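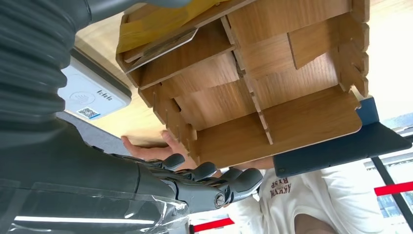 # Oklow slot-together shelf organizer: plans and notes

Hello, and welcome to the folder for the Oklow organizer, the open-grid shelf we've been fussing over since December. It holds the cutting files, the assembly notes and a good many opinions about where to keep your yarn. The panels are flat and light brown with a wood-grain finish, and they slot into one another with notches and tabs. It's a humble bit of furniture, but we've grown very fond of it!

## What's in the folder

- `panels/` has the drawings for the uprights, the shelves and the outer sides
- `notes/` is Archana's assembly notes, lightly tidied (her spelling of "rebate" has been left alone)
- `labels/` has printable compartment labels in two sizes
- `CHANGES.md` lists what moved between versions, going back to the first one Higinio cut at Laltbridge

## Putting it together

Clear yourself a decent patch of floor before you start. Carpet is kinder to the panel edges than concrete, and kinder to your knees as well.

1. Lay the uprights out side by side with their notches facing the same way.
2. Slide the shelves in from the front, working from the middle outwards. Don't push any of them fully home yet.
3. Fit the outer sides and wiggle each tab into its slot by hand. If one is stubborn, go back and check its neighbour (it's nearly always the neighbour).
4. Once everything has caught, press the joints closed a little at a time, going round and round the grid.
5. Peel off any leftover tape slowly, pulling along the grain pattern.

## Lifting and moving

Please carry it from underneath, with your support under the bottom panels. Pulling up on a shelf can open the joints, and then you're back at step four with a cup of tea going cold. Empty the compartments first, even if it's only a few balls of wool. Have a look at where you plan to set it down, too, and pick up any stray screws or bits of packing from the carpet.

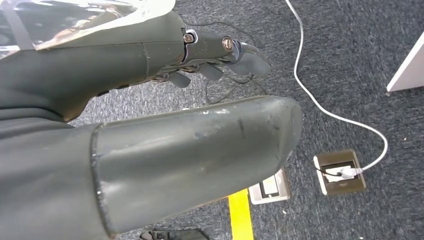
*Low-pile carpet, dark blue-gray with lighter flecks.*

## Which version to use

Version 3 is the one to cut. Version 2 is still in the folder for Nayeli, who has two of them standing end to end in the Cindidton craft room and may need a spare panel one day. The drawings don't mix between versions, as the slots were moved.

## Still to do

- Redraw the label sheet so it prints properly on letter paper
- Add Cyril's notes on fixing the organizer to a wall
- Decide on a colour for the door fronts, if we ever make door fronts

Corrections are very welcome. Send them to Damián Barajas, and do tell him which version you've got in front of you.

Last tidied March 2023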